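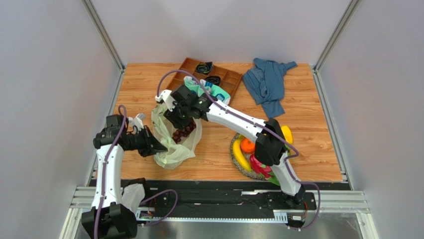 Sirkholm Traveling Communion Set

Item 231. Ships from the Grarkenik warehouse.

The Sirkholm is a portable communion set for missionaries, hospital chaplains and pastors who serve more than one congregation. It holds what is needed for a service of up to 24 people and closes into a case that fits under an airplane seat. We have sold it in more or less the same form for many years. The present version has a stronger hinge and a deeper tray than the one it replaced.

What comes in the set

Hard case with carrying handle and two latches
Chalice, stainless steel, gold-tone inside
Paten to match the chalice
Wine or juice flask with screw cap
Wafer box with hinged lid
Cup tray and 24 small cups, reusable
Two linen cloths, hemmed, plain white
Standing cross, brass, unscrews from its base
Pocket for a service book (book not included)

Wafers, wine and juice are not included. The wafer box takes standard small wafers. Larger priest's hosts will not fit in it, and customers who use them usually carry them in the book pocket in their own tin.

Case

The outer case is black and has no lettering or symbol on it. Several mission boards asked for this, and we have kept it that way. The lining is gray felt over shaped foam. Each piece has its own space, and the chalice and flask are held by straps as well. If you would like a cross or initials stamped on the lid, add item 222 to your order. Stamped cases can't be returned.

The latches do not lock. There is a loop beside each one that takes a small luggage padlock.

Size and weight

Packed and without the flask filled, the set weighs roughly 27 ounces less than our Niazi set, mostly on account of the thinner case walls. The Niazi is still the better choice if the set will travel in the back of a truck or as checked baggage. The Sirkholm is meant to be carried by hand.

Use in hot and damp places

Most questions we get are about climate. The steel pieces don't rust in ordinary use, but the case hinge can show spots after a rainy season near the coast. Wipe it dry and put a drop of light oil on it now and then. The felt lining holds damp. If the set has been out in the rain, leave the case open overnight before you pack it away.

The seal in the flask cap wears out sooner in heat. A spare is taped inside the lid, and more can be ordered in packs of four. Don't fly with a full flask -- the cap may leak when the cabin pressure changes.

Cleaning

Wash the chalice, paten and cups by hand in warm water with mild soap. Do not use bleach or scouring pads on the gold-tone surface. The cups will stand up to boiling water but not to a dishwasher's drying cycle. The cloths may be machine washed and ironed while slightly damp. The brass cross is lacquered and only needs a dry cloth. Polish will take the lacquer off.

Replacement parts

All parts are sold singly, including the foam insert. Parts for the older Gistach set, which we no longer make, are available while they last. The Gistach chalice is wider at the foot and will not sit in the Sirkholm foam. The flask and cups are the same in both.

Group orders

Mission societies, seminaries and church bodies ordering ten sets or more pay the group rate. Write to Ottavio Longo in the order office with the number of sets, the delivery country and the name of the person who will sign for them. He can also supply the customs papers, which some countries want in advance even for donated goods. Please allow extra time for orders placed after October, when a good many congregations buy for Advent.

Returns

Unused sets may be returned within 27 days in the original carton. Cups and flasks that have been used can't be taken back. If a piece arrives dented or missing, tell us which one and we will send another -- you don't need to return the whole set.

See also: Niazi Communion Set, Spare Cups (pack of 24), Linen Cloths, Pocket Oil Vial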